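Brinow puts table clearing robots to work at Istton offices, staff move to training roles

Print Share Email
FOR IMMEDIATE RELEASE

ISTTON – Brinow, the workplace services company, said today it will bring its Bridina tidy-up robots into full daily use at the Istton office park starting in February. Break rooms and small meeting rooms first. Kitchens later.

The rollout follows a trial on 4 floors. Bridina units there take the evening round: cups, bottles, plates, fruit, whatever is left on tables after people go home. Until now that round was done by hand, on foot, with a cart, finishing close to 11 p.m.

No jobs are being cut. The company put this in writing to all site staff before the trial began, and it is repeating it here.

"The late round was the shift everybody tried to swap," said Natalia Quintero, head of site operations at Brinow. "We've moved most of it off people's backs. What we got in return is a daytime job that didn't exist two years ago, and we had more names down for it than places."

That daytime job is called task trainer. Fifteen members of the cleaning and catering crew now hold it, with 5 more to follow by summer. Trainers work with hand-held grippers, picking up and putting down everyday things in real rooms so the software can learn from how it's done. Pay is one grade above the old evening rate. Hours are 8 to 4, with paid breaks and no split shifts.

Brinow says it has logged 2,197 training runs at Istton so far. Fruit, plates and drinks bottles make up the bulk of them, all done on ordinary furniture in rooms that are also used for other things during the week. A run is short. A trainer picks a thing up, moves it, sets it down, starts again from a different spot.

"I cleared tables for nine years and never once thought about how I hold an apple," said Morfudd Gronow, who moved over from the catering crew. "Now I think about it all day. Too hard and you bruise it, too loose and it's on the floor. You have to slow down, and thats the part that took me longest."
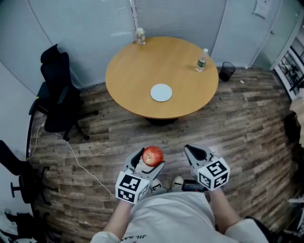 What changes for staff

Evening crews are smaller and finish earlier, by 8 p.m. at the latest. Two people stay on each evening to handle spills, glass, bins and anything the robot flags and leaves alone. They have the final say. If a room is judged not suitable, the robot doesn't go in.

Trainers rotate. No one does gripper work for more than half a shift, after early feedback about sore wrists and forearms. The other half goes on checking runs, setting up rooms and writing notes for the engineering side. Anyone who wants to go back to their old post can do so inside the first six months, same pay as before the move.

Not everything has gone smoothly. Thin plates were a problem for most of the trial and still get left behind more often than Brinow would like. Near-empty bottles tip over easily. Clear plastic is hard to see under some lighting, so evening staff continue to do a last walk through of every room.

"We were too optimistic on plates, I'll say that openly," said Ákos Magyar, engineering lead for Bridina. "The trainers told us in the first week. We should of listened in the first week."

Staff representative Matěj Vrabec said the written guarantee had made the difference in getting people to sign up. He wants the same terms at the next sites, and wants wrist strain looked at again once the new trainers have settled in. Brinow has agreed to both.

Next steps

Kitchens at Istton, subject to a safety check. Then the Erdős building, where the evening round covers up to double the floor space. Recruitment for trainers there will be internal first, open to cleaning, catering and reception staff. No technical background needed, training is on paid time.

Tenants don't need to do anything different. Leave the table as you normally would. Personal items left out overnight will not be moved.

About Brinow

Brinow provides cleaning, catering and reception services for offices and shared workplaces. Bridina is its in-house robotics line.

Media contact
Normunds Paju, Brinow press office
Interviews with trainers on request, mornings preferred

ENDS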